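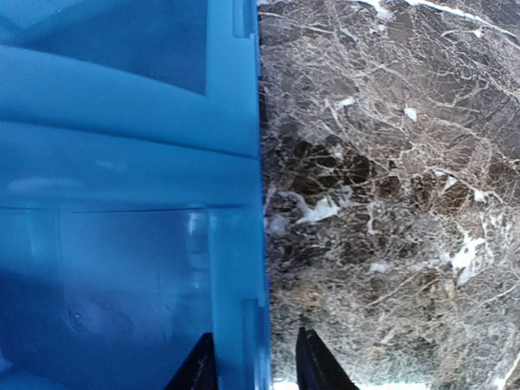

Fig. 1. Blue molded plastic against polished brown marble.

Unit 6: Friction at Flat Contacts
4 min read

Updated 2026-02-09

Two solids pressed together touch only at the tips of their surface roughness. The real contact area is a small fraction of the apparent area, and it grows with load. For dry contacts the friction force is written F = μN, where N is the normal force. The apparent area does not enter the equation.

Static and kinetic values
The static coefficient is read from the tilt angle at which a block first slips: μs = tan θ. A slip angle of 27 degrees gives μs = 0.51. The kinetic value is usually lower and is taken from a steady pull on a level plate.

Polymers on stone
Polymers depart from the simple law. Their contacts deform over time, so μ depends on load, speed and rest time – report all three. Polish alone does not guarantee low friction, as adhesion can rise when both faces are smooth.

Worked case
A crate pressing on a level floor with N = 2,000 N, μs = 0.3, needs a horizontal force of 600 N to start moving.

Lab task
Use the Addale tilt table. Take 10 readings per pair, wiping both faces between runs. Record rest time in seconds. The Plolline data sheet is due in May.

3 shares | 0 comments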